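Gremdale Clear Box Packing Collection: Data Card

Version 2
Released 3 September 2018

Summary

The Gremdale Clear Box Packing Collection is a set of short records of people handling clear plastic storage boxes at a table. It covers placing a box, turning it, opening and closing it where the box allows, filling it with small household goods and emptying it again. The collection holds 1383 records made over 20 working sessions in August. It is intended for those who study how everyday packing is done, and in particular for those whose work concerns containers that are difficult to see clearly.

The collection is named after the Gremdale rooms in which it was prepared. It replaces the first release, which contained opaque boxes only and is no longer distributed.

The boxes

Two ranges of container are included, recorded in the index under the names Torvik and Onik. Torvik entries are open boxes intended for drawers and shelves. Onik entries are taller containers intended for dry goods. All are clear, without tint, and all were washed and dried before each session. Price stickers and printed sleeves were removed. Boxes with cracks or cloudy patches were withdrawn from use and do not appear in the index after the date of withdrawal.

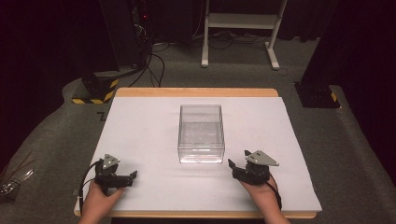 Clear containers present a well-known difficulty to anyone sorting or packing by eye: the wall of the box takes on the appearance of whatever lies behind it. An empty box on a white board shows the board through its sides and floor, and the eye must rely on the rim and on the highlight along the bottom edge at the front. Users who compare records should therefore note the field named "contents" before judging from appearance whether a box is in use. The field takes the value "none", "part" or "full".

Table and working surface

Records were made at a wooden table. The index gives the surface covering for every record, under the field "cover". The permitted values are "board", "cloth", "paper" and "bare". Where a covering was changed during a session, the records before and after the change carry separate session letters. Small wrinkles in a soft covering were left as they were, and scuffs on the boards were not cleaned off between records unless they had become sticky or had transferred to a box.

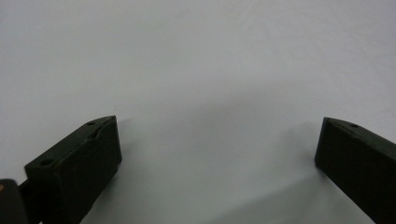
Prepared by the Wanon Household Goods Archive, Gremdale

Contents of the index

The index is a plain text table with one line for each record. It has 23 columns, of which the following are required: record number, session, range, cover, contents, task and outcome. The remaining columns may be blank. Measurements of boxes are given in millimetres and were taken at the outside of the rim. Lids, where supplied, are listed on their own lines and are linked to the box by record number.

Tasks are described in everyday words — "fill", "empty", "turn", "stack", "move to centre" — and no record carries more than one task word. A record in which the box was set down and left untouched is entered as "rest". These records are short and were kept deliberately, as several users of the first release had asked for them.
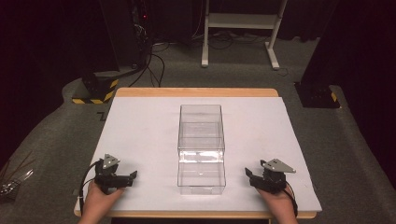 Outcome is entered as "done", "not done" or "stopped". The last of these is used where the session lead ended the record early, for instance when goods had fallen from the table. No judgement of skill or speed should be drawn from this column.

Known limits

The goods packed are small and light: pegs, reels of thread, sachets, sponges and similar items. Liquids, glass and food without wrapping were excluded. Stacking is thinly covered, and the Onik range is less well represented than the Torvik. Four lines in the index have a blank "cover" field and will be corrected at the next release.

Terms of use

The collection may be used for teaching and study without charge. Users are asked to cite the title and version number given at the head of this card. Copies should not be passed on without the card. Corrections to the index should quote the record number and the column concerned, and may be sent to the Archive in writing.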